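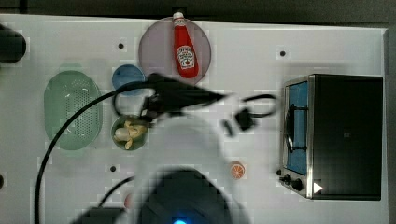 The fingers should never close when the program says open, and until we know why this occurred, no person puts a hand on the table while the arm has power. This is how Ilona Fodor put it to us after the fault, and her words are now the first rule of the test room.

Jobs > Drokley site > Test and safety > Robot test technician

Print this page | E-mail this job to a friend

Robot test technician (fault finding), Stoment, Drokley
Published Jan 13, 2026

Stoment tests robot arms for work in home kitchens. The arms practise with toy food and toy dishes on a table. Our present project has the name Jultero.

During a long series of tests the gripper closed two times without a command. In the second case a colleague was putting a bowl back in its place and her finger was caught. She had a bruise and was back at work the next day. We stopped the series after 214 runs. The log shows a correct "open" signal both times, so the cause may be in the cable, in the connector or in the gripper controller. We do not know yet, and we look for a person who will help us to find it.

Your work:
- repeat the 214 runs at low speed and write down each stop
- check cables and connectors for wear, and replace them when necessary
- test the emergency stop every morning before the first run
- write a fault report in plain English that the supplier, Pakzad, can use

You should have experience with electrical fault finding. Experience with robots is welcome but we can teach this part. More important for us is that you stop a test when you are not sure - also when a manager stands beside you and would like to see it finished.

The post is 80 per cent of full time, until the end of May, and a longer contract is possible. We plan 800 runs without a fault before the arm goes back to normal speed.

Please send a CV and one page about a fault you have found (or did not find) to Ilona Fodor at Stoment. Interviews are held in Drokley, and you will see the test table on the same visit. Closed shoes are required in the test room.

Print this page | E-mail this job to a friend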